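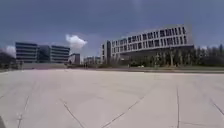
25/07/2021 — Carnet d'atelier, reliure

Repris ce matin le registre de Kudton, celui dont le dos s'était décollé et que j'avais laissé sous presse un peu plus longtemps que prévu (je sais, je sais, je le dis à chaque fois). Le papier de garde a bien séché, sans gondoler, et j'en suis tout content ! La colle d'amidon était pourtant plus épaisse que d'habitude ; j'en ai refait une casserole, passée trois fois au tamis, et elle s'étale maintenant comme une crème.

Pour la couture, j'ai gardé le fil de lin écru de chez Panell, ciré à la main. Il tire un peu sur les vieux cahiers, alors j'ai doublé les fonds les plus fatigués avec du japon mince — un travail de patience, mais j'aime bien ces heures-là, avec la radio tout bas. Reste la question de la couvrure : toile ou demi-peau ? Je penche pour la toile, la peau du lot Herkthorpe me paraît trop sèche pour les mors.
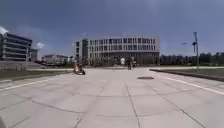 Zhiqiang Lu trouve que je condamne cette peau un peu vite, et qu'il faudrait au moins parer une chute et l'humidifier avant de décider. Il a sans doute raison, je ferai l'essai demain sur un petit morceau. En attendant, le registre est retourné entre les ais, et j'ai mis de côté les anciens plats pour qu'on puisse comparer les épaisseurs. Racheter du japon mince, il n'en reste que 3 feuilles.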